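Summer Table, Murnville

Picnic and Patio Settings from the Spring Stock Sale

The tableware on this page came out of the Murnville store room in May, when we cleared the back shelves to make space for fall. The full list ran to 1,037 pieces. Most of them went in the first 30 minutes, and what stayed behind was the usual mix of odd plates, single cups and cloths with no matching napkins. We set some of it out together to see what could still be sold as a set.

A few notes for anyone planning to buy. Prices are per piece unless the tag says otherwise. Cloths are sold as they are, unironed. Plates with chips have been taken out and put in the dollar box by the door — please look there first if you only need something to stand under a flower pot.

The Todine shelves are on the left as you come in and hold serving trays and platters. Verschueren is mostly glass and is kept in the locked case, so ask at the counter. Bristau cloths are folded by width, widest at the bottom. We have 200 hangers for them on order and will put them up on the rail once those arrive.

Striped cloth, fruit plate, purple cup

A black-and-white cloth takes a bright plate well. The one we used is white with a thin bluish rim and a red design that looks like watermelon, with a light purple cup to the right of it. The flowered tray on the left has pink blooms on pale yellow and is wide enough for three rolls.
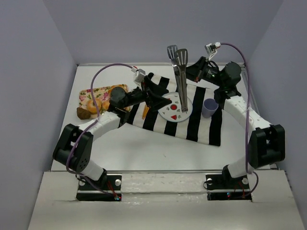

Items can be held at the counter until 3 in the afternoon on the day you call. After that they go back on the shelf. We can wrap plates in paper, but please bring your own box for anything larger than a tray.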